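Startseite Stellen Werkstatt Über uns Kontakt

Mo., 14. August — Redaktion Hindard

Kategorie: Stellenangebote / Teilzeit, Werkstatt und Sortierung

Hindard sucht für den Standort Endale eine Aushilfe (m/w/d) für die Aufbereitung von Spielmaterial. Der Umfang beträgt 11 Stunden pro Woche, verteilt auf zwei Vormittage. Beginn nach Absprache, befristet bis Ende Januar.

Aufgaben:
Bausteine und Kleinteile nach Farbe und Größe sortieren
Behälter bestücken, etikettieren und einlagern
Arbeitsflächen nach Schichtende räumen und abwischen
Fehlbestände in der Lagerliste Storkent eintragen

Anforderungen:
Sicheres Farbunterscheidungsvermögen
Deutschkenntnisse in Wort und Schrift
Bereitschaft zu überwiegend sitzender Tätigkeit

Das Lager umfasst derzeit fast 600 Behälter. Die Vergütung beträgt monatlich pauschal 600 Euro. Die Einarbeitung dauert 90 Minuten und wird bezahlt. Bewerbungen — formlos, ohne Foto — bitte schriftlich an Hindard, Kennwort Brasedance.

Der Arbeitsplatz ist eine Werkbank aus hellem Holz, an der sortiert und bestückt wird. Zum Material gehören runde Behälter wie der blaue mit dem hellbraunen Rand, in dem gelbe, grüne und rote Bausteine stecken; das kleine weiße Etikett sitzt außen am Behälter. Auch Einzelteile wie der flache hellgrüne Ring sind zuzuordnen.

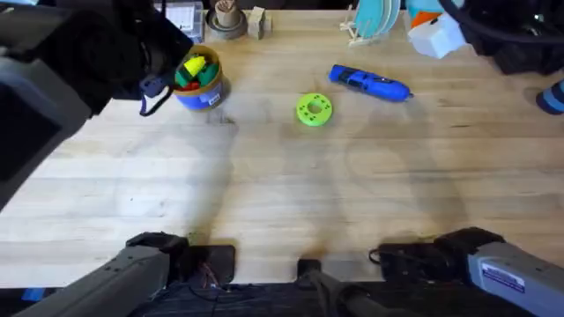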